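Zhuoran Tan works on grasp planning at Gerorano, and most of the past year has gone into a tool called Guka. It takes a household scene in simulation, moves things to odd spots and checks whether the arm's planner can still find a way to them.

"People test on a table," Tan says. "A table is flat and everything on it is easy to reach. I wanted sofas."

Guka's current set has 782 scenes. The planner gets 5 tries at each, and a scene stays on the problem list until it passes all of them.
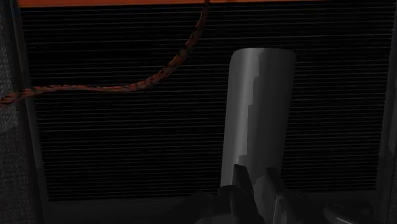
"Close in, the wrist view is mostly one object and whatever is behind it," Tan says. "The planner has to keep the wider map from before the approach. Our first version threw that map away every time the arm moved."

Keeping it took the pass rate to 85 percent. Most of the remaining failures involve cords — the collision checker, borrowed from an older project named Fovby, treats a cord as a chain of short capsules, and the chain gets slow when it bends tightly.

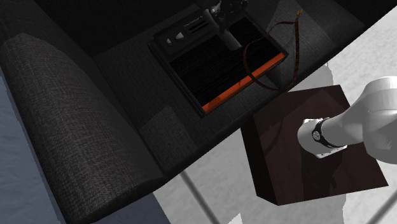 "I could make the capsules longer, but then the planner refuses paths that are fine," Tan says. A colleague, Guérin, is writing a replacement that checks only the part of the cord nearest the fingers. It should be merged in April.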